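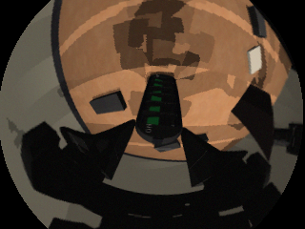
4.2 Student work in the simulator

The second part of the course was done completely in simulation. The students worked in pairs, and each pair received the same starting package, called Gratunell, with a table, a gripper and a small set of objects. The task was to operate a switch bar, or to move it to a given place, while other blocks stayed on the table as obstacles. Figure 3 gives the view which the students had during teleoperation, with the near end of the bar between the two fingers of the gripper.

We chose a long and narrow object on purpose. In the first edition of the course the students practiced only with cubes, and a cube forgives many errors of approach. With a long bar, the gripper can meet the near end at a small angle and the far end will then turn by a much larger distance. Several pairs found this by themselves before we mentioned it in the lecture. Their lab notes from January often contain the word "swing" for this behavior, and we keep this word in the rest of the paper.

A second difficulty was to judge depth. In the view of Figure 3 the gripper covers a large part of the lower area, and a part of the grey block under the near end of the bar is hidden. Dark brown shadows lie beyond the far end of the bar and overlap each other. Two pairs at first treated such shadows as objects in their segmentation code. The light blocks gave less trouble: the cream-white block was separated from the table by a simple threshold in all submissions, but the dark grey blocks were more often merged with their own shadows or with the edge of the table.

The room lighting in Gratunell can be made flat, and then most shadows disappear. Radosław Mazurek, who wrote the lab exercises, proposed to leave this option open to the students but to grade the final run with shadows on. We think this was a good decision - the pairs who had trained only under flat lighting noticed the difference early enough to correct it.

4.3 Recorded attempts

In total the class recorded 318 attempts. An attempt began when the gripper left its home position and ended when the student pressed the stop key, or after 30 seconds. The students wrote one short comment for each attempt. These comments were read by Zewditu Feyisa and sorted into 7 groups according to the first problem that was named. Comments without a problem were put aside and are not discussed here.

The largest group concerns the approach, that is, the moment when the fingers are already close to the bar but the alignment is not yet correct. At this moment many students stopped and moved back, although a small rotation would be enough. The smallest group concerns the software itself, mainly the mapping of the keys. We changed this mapping once during the course, so the comments from before and after the change should be compared with caution.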